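Brornley Trail Skills Program: progress report, May 15, 2025

Hi Kiyoshi,

We're a good way into the season now and I'm really happy with how it's going! The Tasby grant has paid for 17 beginner clinics so far, and 277 riders have come through them (lots of repeat faces on the climbing and cornering days, which I love to see). Jomar Dizon got his coaching certificate in the spring and now leads the Saturday-style intro group on his own. 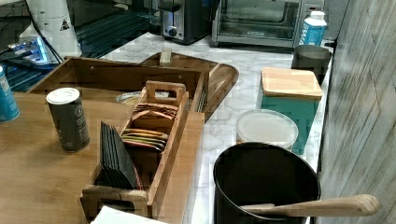

Tea caddy and canister on the table.

Money next. We've spent $2693 of the $3000 set aside for loaner bikes, mostly on brake pads, tires and two new forks. The rest will go to helmets in small sizes, as we keep running short of those.

The one thing running behind is the new practice loop at Amano. The lower berms washed out twice and we had to redo the drainage, so the rock roll and the skinny won't be ready until November. I'd like to move the advanced clinic back to match, if you're okay with that. Let me know and I'll send the new schedule around!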